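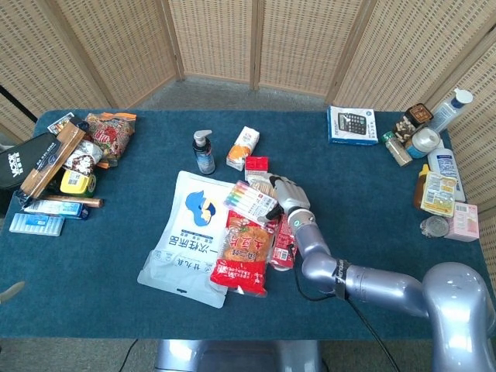

El Departamento de Economía de la Escuela Superior de Bovora redacta su memoria cada cinco años. La redacción corresponde al profesor de menor antigüedad con plaza fija, que en el último ejercicio era yo. La memoria consta de reseña histórica, relación del profesorado, fondos bibliográficos, resultados académicos y anexos. Me asignaron para el trabajo el extremo de la sala de prácticas, detrás de un biombo de ratán, con una mesa auxiliar y un armario metálico. Al otro lado, sobre una mesa con un paño azul verdoso, quedaban los artículos domésticos y los aperitivos del curso de precios al consumo, entre ellos un frasco oscuro con dosificador blanco y una galleta redonda envasada que durante semanas fue mi única referencia visual cuando levantaba la cabeza de los registros.

La reseña histórica no exigía investigación. Se copia de la memoria anterior y se actualiza el último párrafo. Decía que el Departamento existía desde la fundación de la Escuela, que en su origen formó parte de la Sección de Estudios Mercantiles y que obtuvo autonomía al crearse la licenciatura. Añadí la implantación del posgrado y la firma del convenio con la escuela de Kolance. El convenio prevé el intercambio de docentes y no se ha ejercido.

Los fondos bibliográficos tampoco presentaron dificultad. La biblioteca del Departamento procede del legado Balogh y ocupa una habitación sin ventanas en la planta baja. El catálogo recoge 890 volúmenes. El legado impone dos condiciones: que los libros no se mezclen con los de la biblioteca general y que el lomo conserve la signatura original, escrita a mano. La segunda condición impide aplicar el sistema vigente de clasificación, de modo que los libros se buscan por el color de la encuadernación, procedimiento que el personal domina y que no figura en ningún reglamento.

El problema apareció en los resultados académicos. La Escuela lleva dos series de titulados. La primera se obtiene de las actas de examen, encuadernadas por curso y guardadas en el armario metálico. La segunda la produce Sosum, el programa de gestión de expedientes, a partir de los títulos expedidos. Ambas deben coincidir al cierre de cada ejercicio. Las actas arrojaban 1.262 alumnos con todas las asignaturas aprobadas. Sosum devolvía una cifra inferior en tres.

Repetí la consulta con distintos criterios de fecha y el resultado no varió. Escribí al servicio de informática. Respondieron que el programa no podía contener errores de suma, puesto que no sumaba, solo consultaba una tabla, y que la discrepancia debía de estar en el papel. Escribí a la secretaría general. Respondieron que el papel era el documento válido y que la discrepancia debía de estar en el programa. Adjunté cada respuesta a la otra y las envié de nuevo a ambos servicios. No hubo contestación.

Procedí entonces a cotejar las actas con los expedientes, curso por curso. El cotejo llevó casi todo el mes de mayo. El método era elemental: se lee el apellido en el acta, se busca en Sosum, se marca con lápiz. Las tintas anteriores al cambio de proveedor se han vuelto pardas y en algunos cursos la firma del tribunal cubre la calificación. Establecí la regla de dar por aprobado al alumno cuando la firma era única y de consultar el libro auxiliar cuando había dos.

El primer expediente sin título correspondía a una alumna que había aprobado la última asignatura en convocatoria extraordinaria y no había abonado las tasas de expedición. Constaba el aviso de pago, devuelto por dirección incorrecta. Constaba también un segundo aviso, enviado a la misma dirección.

El segundo correspondía a un alumno fallecido entre el examen y la firma del acta. El tribunal había calificado el ejercicio con sobresaliente. El reglamento entonces vigente no contemplaba el supuesto. En el margen, con letra pequeña, alguien había escrito «pendiente de criterio». Busqué el criterio en los libros de acuerdos de la junta y no lo encontré. El asunto nunca se incluyó en un orden del día.

El tercero era el mío.

Comprobé el número de matrícula dos veces. Las asignaturas estaban aprobadas, las tasas pagadas y el resguardo firmado. El título no se había expedido por falta de una fotografía de tamaño reglamentario. Recordé haber entregado la fotografía. Recordé también que, al presentarme a la plaza, el tribunal aceptó el resguardo en lugar del título, con la indicación de que este se aportaría en cuanto estuviera disponible. Nadie volvió a pedirlo y yo entendí que el trámite se había completado por vía interna.

La consecuencia administrativa era clara. Un profesor sin título no puede ocupar plaza fija. Un profesor sin plaza fija no puede redactar la memoria. La memoria redactada por persona no habilitada carece de validez y debe rehacerse desde la reseña histórica. Consideré asimismo las actas que yo había firmado como vocal de tribunal, que eran 40, y los alumnos aprobados en ellas, cuya situación pasaría a depender de la mía. Si esos aprobados se anulaban, la primera serie descendería muy por debajo de la segunda y la discrepancia cambiaría de signo.

Examiné las opciones por escrito, en una hoja dividida en dos columnas. En la izquierda anoté los costes de comunicar el hecho. En la derecha, los costes de no comunicarlo. La columna de la derecha quedó en blanco, lo que en un análisis ordinario habría resuelto la cuestión. La dejé sobre la mesa y fui a la biblioteca del legado, donde consulté un tratado de contabilidad pública encuadernado en verde. El autor dedica un capítulo a las partidas de conciliación y recomienda que toda diferencia inferior al uno por ciento se declare en nota al pie, con indicación de su cuantía y sin indicación de su origen.

Redacté la nota en esos términos. La memoria se entregó el 5/7/22, con los anexos numerados y el índice revisado. La junta la aprobó por asentimiento y felicitó al Departamento por la claridad de las series.

Al salir pasé por la secretaría con dos fotografías de tamaño reglamentario. El funcionario me informó de que el tamaño había cambiado. Me entregó un impreso con las nuevas medidas — ancho, alto y margen superior — y lo guardé en el armario metálico, dentro del acta de mi curso.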